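The Case for Owning Less Crockery
Home & Table

My kitchen came with 16 dinner plates, a number suggesting the previous tenant either entertained constantly or never washed up. I inherited both the plates and, for a while, the habits. By Wednesday the sink looked like a harbor.

The cure came from a rental in Ilberg, where the cupboard held service for 4 and not a saucer more. You ate, you rinsed, you ate again. It was a week of the calmest meals I've had as an adult, and I came home and started giving things away. The big white platter went first, then the Katona gravy boat, which I had used once, for keys.

What's left on the counter these days is a short list, and it doesn't match. 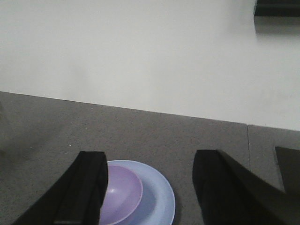
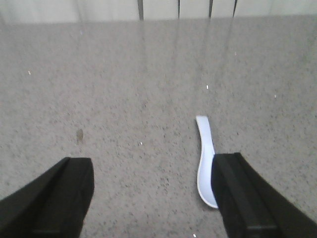

Light blue plate, purple bowl, white plastic spoon, gray speckled counter.

My mother's generation would call this a picnic. They registered for sets, and the sets came with a tureen, and the tureen lived on top of the refrigerator until somebody died. I admire the commitment. I also remember dusting it.

A shallow plate and a bowl that stacks on it will handle breakfast, soup, noodles and most kinds of sulking. The curved spoon was the surprise. I bought mine at Prumby, in the aisle with the ice trays, and have since let the good soup spoons drift to the back of the drawer with the corn holders.

There are limits. In January I invited 8 people to dinner and owned bowls for half of them. The rest had stew out of mugs, and one guest got the measuring jug, which at least told him how much he was having. Two of them have asked to come back.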